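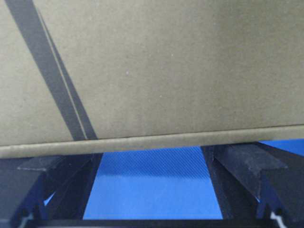
Most advice on storing things in cardboard boxes comes from people who sell cardboard boxes, or sell the plastic ones meant to replace them. I've kept house for long enough to have tried a good deal of it, and I'd say half is harmless and the rest costs money. Take the rule that you must only use clean, plain boxes. A big brown box with a dark stripe slanting down one side will hold your spare blankets as well as any other, and the stripe at least helps you pick it out from across the loft. What matters is whether the bottom holds and whether the place you put it is dry.

Double-walled or single?

Double-walled boxes cost more and are worth it for books, tins and crockery. For pillows, Christmas bits and children's clothes they are a waste. I paid extra for a set from a shop in Nondambridge that swore by them, and the ones full of jumpers have had a very easy life.

Tape

Every guide tells you to buy the dear tape. I have used the cheap brown sort and the dear sort, and in my loft both let go in the end, usually in January. Two strips along the bottom seam and one across each end does more good than a fancy roll used badly. Press it down hard with your thumb, all the way along. Folding the flaps over and under each other without tape is fine for light things you'll carry upstairs once. I wouldn't trust it with a kettle.

Keeping damp out

Little bags of drying beads get recommended everywhere. In a sealed tin, fine. In a cardboard box, which lets air through on every side, I can't see what they are supposed to do for long. The same goes for a saucer of rice, or bicarbonate of soda, or chalk. Lift the box off the floor instead. Two battens will do, or an old shelf. Leave a hand's width between the box and an outside wall, and look behind it once in a while.

If a box smells musty, get rid of it. I have read that a day in the sun "restores" cardboard. I tried it and had a warm musty box.

Moths and mice

Cedar balls: they smell nice. I kept them in one box of woollens and none in another, and the moths got into the cedar one. That proves very little, but I stopped buying them. Wash woollens before they go away, dry them properly, and put them in a closed bag inside the box. For mice, no box is any use, and peppermint oil only gave me mice and a smell of peppermint. Keep food out of cardboard altogether, including bird seed and dog biscuits.

Labels

A shop in Imalville will sell you 160 printed stickers with small drawings of saucepans on them. A marker pen does the job. Write on one long side and one short side, never only on the lid, and write what is in there ("winter curtains, back bedroom") instead of "misc". I have three boxes marked "misc" and couldn't tell you what's in any of them.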